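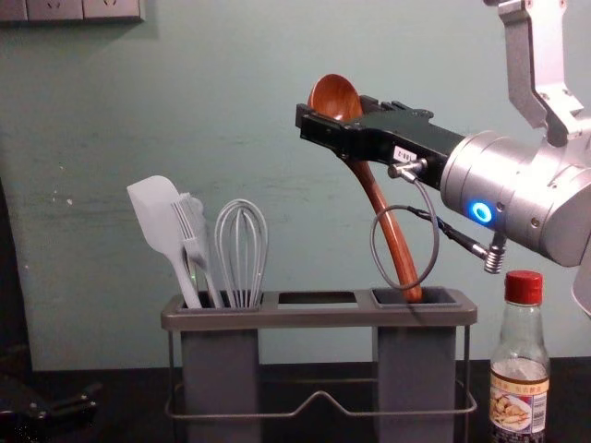 What does a first arm cost, all in?

Depends on how much you already own. Our own kitchen-task bench, one arm to start with, came to 1763 in bits around the arm alone, before the arm itself. That was gripper fingers, cables, table, cloth, the lot. People budget for the arm and forget the rest. Put a separate line in for the rest.

Who is this page for?

Anyone at Illby or the Ofori site filling in an equipment request for the next round. Teaching labs mostly. If you're after mobile bases, wrong page, ask Maksym Lytvynenko.

When do requests close?

End of November for the main round. Small top-ups any time, one page, no quotes needed.

One arm or two?

Start with one if the job is pick up, put down, put back. Two if something has to be held while something else happens – pouring, opening, passing across. Second arm means a second gripper, second set of cables, second set of spares, and a wider table. We've seen two-arm requests with one gripper on the list. Sent back every time.

Can we buy one now and add the other later?

Yes. Leave the space though. Bolt the first arm where it will live once its partner arrives, not in the middle. Moving a base later cost Ofori 14 working days, most of it waiting for brackets.

Which gripper?

Parallel, two-finger, unless you have a good reason. Fine for handles, spoons, narrow bottles. Ask for the longer fingers at the time of order, they take ages seperately. Suction only if your objects are flat and smooth.

What about cables?

Underbudgeted, always. Gripper cables need slack to let the wrist turn, so measure with the arm at full stretch and not folded up on the bench. Buy spares. Drirnico do them in fixed lengths, which is annoying but they turn up quickly. Cable clips go under consumables.

Do objects count as equipment?

No, consumables. Utensils, holders, bottles, spoons, all of it. Normal shop stuff is fine and usually better than anything from a robotics catalogue. Keep receipts. Limit is 1035 per bench per year and hardly any bench gets near it.

Do buy duplicates of whatever you use most. Same model, same size. Shops stop stocking things, and then half your runs are with one ladle and half with another.

Tablecloth or bare table?

Either. Allow for both if you can – plain dark cloth is cheap and it's handy to have a change of surface. Get it cut wide enough to hang over the front. Matt, no pattern.

Does the two-arm layout need a bigger room?

Not a bigger room, a clearer one. The arms come in from either side so the ends of the table have to be free, and you still want to walk behind. Check the door width before ordering the table, please. 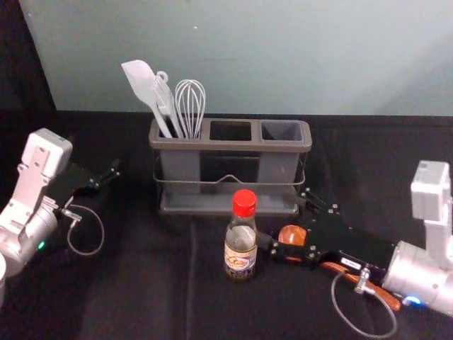
Delivery, support and the boring bits

How long does delivery take?

Arms: plan for a term. Grippers less. Tables, whatever the supplier says plus a bit. Don't book students on to a bench untill it's all there and switched on.

Is a support contract worth it?

First year, yes. After that we let ours lapse and pay per repair. Roltunura quote for both, ask for the two prices side by side or you'll only get the dearer one.

Can we lease?

Liudmyla Kostiuk handles leases. Minimum of 2 years, and the grippers aren't covered, only the arms.

What do I send?

Request form, one quote per supplier, a sketch of the table with measurments. Pencil is fine.

Last checked 2023-05-20. Prices move, so get a fresh quote before you send anything in.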